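Setting the Tables at Neltanville
Posted 9/25/22 by Gülizar Tekin

Welcome back, everybody, and pull up a chair! We have been in the new room at Neltanville for 10 days now and I have been promising pictures for nearly all of them, so thank you for being so patient with me. The white tables went in first, on top of that dark gray carpet (Femi Eze wanted blue, and he still brings it up over lunch), and then came the plates, which I picked out myself and am probably a little too proud of. I wanted something round and cheerful to put things on, so that a pack of tissues has a proper place to sit and doesn't go wandering off to the far end of the room the minute somebody sneezes. It's a small thing, I know, but small things make a room feel looked after — my mother set her tables that way and I suppose I caught it from her. The bigger pictures of the hallway will go up once Femi has found them.

The purple pack on its plate:

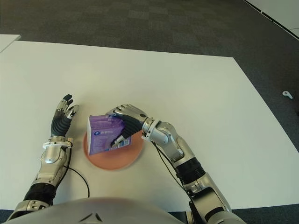

Looking across to the bright end of the room:

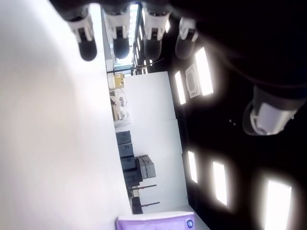
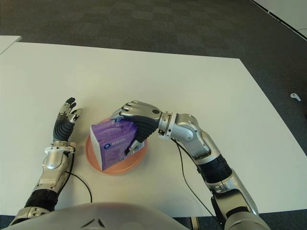 Last picture: purple on salmon-orange, and I still love those two together.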